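I'd been meaning to talk to the woman who runs the evening repair classes in Cakville for ages, mostly because I own a coat she once saved. She said yes on one condition, that I didn't use her name ("people ring me up at home as it is"), so she'll just have to be the mender.

We met at her kitchen table, which is where she does most of her own sewing. She put the kettle on and moved a heap of trousers off a chair so I could sit down. I asked how she'd got into it and she laughed at me.

"I couldn't afford new school shirts," she said. "There's no big story. My lad went through the elbows on everything, and I had my mother's sewing tin, so I turned the cuffs and patched the elbows and he moaned about it. Then another mum asked if I'd do hers."

That was the start, and for years it was just favours. A hem for a cake, a zip for a lift to the station. She was working at Datitell then, in the accounts office, and did her mending on her lunch break. When her hours were cut she put a card up in the window of Aydoğan, the dry cleaner's on the corner, and the first week she had more work than she could get through.

"Zips, mostly," she said. "Always zips. People will throw away a really good coat over a zip, and it makes me so cross! The coat's fine. The zip is a couple of pounds and an evening."

The classes came later, and she was dead against the idea at first. She didn't think she could teach. A friend talked her into booking the hall for one September night, and she told herself that if five people came she'd do it again. The room was full — she had to send somebody home to fetch more chairs.

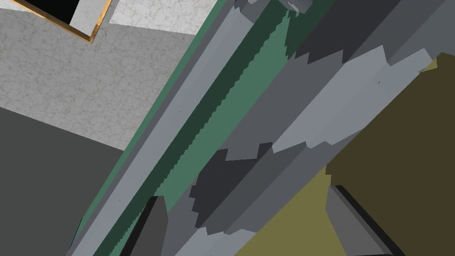
Strong diagonals in two shades of green, with pale grey alongside.

I wanted to know what people get wrong, as I'm fairly sure I do all of it. She was kind, but she did have a list. We use thread that's far too long, for a start, and then spend half the evening untangling it. We buy cheap needles. We pull darning tight so the sock puckers and rubs, when it should lie flat and a bit loose.

"And they want it invisible," she said. "Everybody comes in wanting it invisible. I can do that, but it takes hours and it's no fun when you're learning. Use a colour you like and let it show. I've got a jumper with 2 orange elbows and I get more nice comments on that than anything I ever bought."

(I have since seen the jumper. It's lovely.)

She charges very little, and I asked if she could live on it. She couldn't, she said, not on the classes alone. The alterations pay the bills, wedding season especially, and she once took in a dress with 106 covered buttons down the back, every one of which had to come off and go back on. She told me the number twice. She hasn't taken another like it.

A little while ago she bought a second-hand industrial machine, a Tresum, for £800, and she still isn't sure about it. It goes through denim like butter, but it's so loud she won't run it after tea, and it's so heavy that it lives exactly where the delivery men put it down, in front of the airing cupboard.

"I go back to the old one for anything fiddly," she said. "You can hear what it's doing."

I asked whether younger people were coming along, and she said yes, plenty, and that they're braver than her own lot. They'll cut into something on the first night. One girl made a skirt from a pair of curtains and wore it to the next class with a loop of the heading tape still on the back.

By then it was nearly dark and she wanted to get on with the trousers. I'd brought a cardigan with me, with a hole under the arm, hoping she might offer. She had a look, handed me a needle and told me to sit back down.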